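Ticket: Order export dies after 200 rows
Opened by: Remo Gentile
Assigned: Gualtiero Zuccaro
Product: Mavo order desk, Kimar add-on
Status: Open, workaround in place

Jul 6, 2020, first report
Export to CSV stops at row 200. No error, file just ends. Should be roughly 3,000 rows for the Ferraro account. Same in both browsers. Worked fine before the long weekend.

Gualtiero:
Can't reproduce on the test account. What filter are you using? Also try it with the Kimar add-on turned off, then log out and back in.

Remo:
Filter is "all open", nothing fancy. Add-on off, same thing, 200 rows. Logged out, cleared cache, same. Doing this from the back table today so wifi, not cable. Will retry on cable.

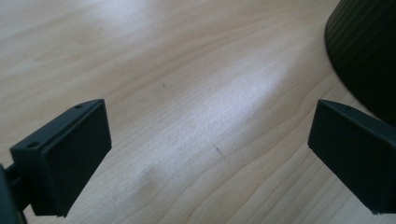
Back table, wood top, glare on it.

Cable made no difference. So not the network.

Gualtiero:
OK so 200 is the page size. Sounds like it only grabs page one and quits. Did anyone touch the settings under Export > Advanced? There's a box called "follow pages". Should be ticked.

Remo:
Box was NOT ticked. Ticked it, saved, ran again. Now it runs for 15 minutes and times out. Got a partial file, 89 rows, which is worse then before. Tried twice.

Gualtiero:
Weird. Timeout is ours, I can raise it, but 89 is odd. Send me the last line of the file. Don't open it in the spreadsheet first, it eats the quotes.
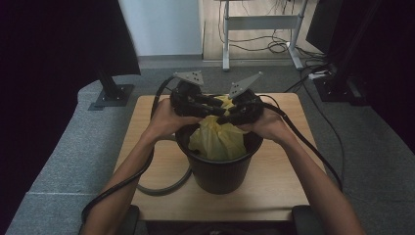
Last line is an order with a line break inside the customer note. Somebody pasted a whole shipping address in there, plus a tab. Row 90 would be the next one. I bet it chokes on that.

Gualtiero:
Yep, that's it. Line break in the note field. We had one like this in November with the Panik import, fixed it there and not in the export. Two separate bugs then, the box and the note.

Workaround for now:
1. Leave "follow pages" ticked.
2. Untick "customer note" in the column list.
3. Export one month at a time.

Remo:
Works by month without the notes. Slow but I got all of it. Still need the notes for Ferraro tho, they ask for them on every statment. Please keep this open.

Gualtiero:
Keeping it open. Passed to dev, no date yet.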